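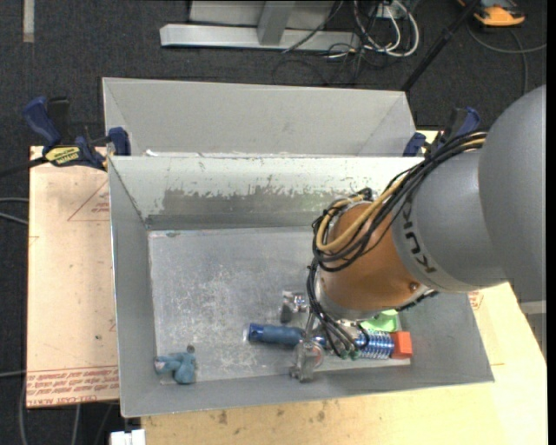 Chapter 6
Bins, Totes and Other Places Things Go to Be Forgotten

Every storeroom in the world has a container that was meant for one thing and holds five others. Ask what it is for and you will get a confident answer. Look inside and you will get a different one. A plain metal bin is the usual offender, being open, strong and too deep to shame anybody from across the room. Its floor keeps the record: pale scratches, whitish scrape marks, the signature of everything that ever got dragged instead of lifted. And then the contents - something blue that looks like a handle, a shiny ribbed cylinder rather like a coil, a red-orange block pushed up against it - which share an address and very little else.

This chapter is about mixed bins. In the trade they go by kinder names, such as "general," "sundry" or "overflow." The parts store at Hetura, whose records we will borrow several times in this book, called theirs "Temporary" and had it printed on a proper label. The label faded and was reprinted, twice.

You met the single-item bin in Chapter 5. It is a well-behaved creature. All the things in it are the same size and shape, so you can work out how many will fit, how much they will weigh and when to order more. With a mixed bin you lose all three. Long things lie across short things. Round things roll to whichever wall is lowest and stay there until stocktaking. Small things sink, and the one you want is small.

Why have them at all? Space, mostly. Suppose a store keeps 400 kinds of part and 90 of them are hardly ever asked for. Giving each of the 90 its own bin means a lot of shelf set aside for air. Putting several kinds in one bin saves the shelf and spends the picker's time. Which of these costs more depends on how often somebody comes asking, and this is the first thing a storekeeper should find out and usually the last thing written down.

At Pluvum's warehouse outside Cáceres, the staff tried to settle the matter in June by timing every search in the mixed bins. The searches took longer than expected. So did filling in the form. We will come back to their figures in Section 6.3, along with the form, which is a useful lesson in itself.

Three terms before we begin.

Fill level: how much of the bin's space is taken up, given out of 100. A bin can be at 30 and still be impossible to search.

Spread: how much of the floor the objects cover. Things tend to gather in one part of a bin, often where they were first dropped, and leave the rest bare.

Cover: the share of objects lying partly under something else. Cover matters more than fill level, although fill level is what gets reported, as it can be judged from the doorway.

Before you read on

Find a mixed bin. A kitchen drawer will do, and you almost certainly own one. Without touching anything, write down what you can name from above. Then empty it onto a table and write a second list. Keep both lists for the Graltido method in Section 6.2, and put the things back when you are done. If they won't go back in, make a note of that too.

6.1 What ends up together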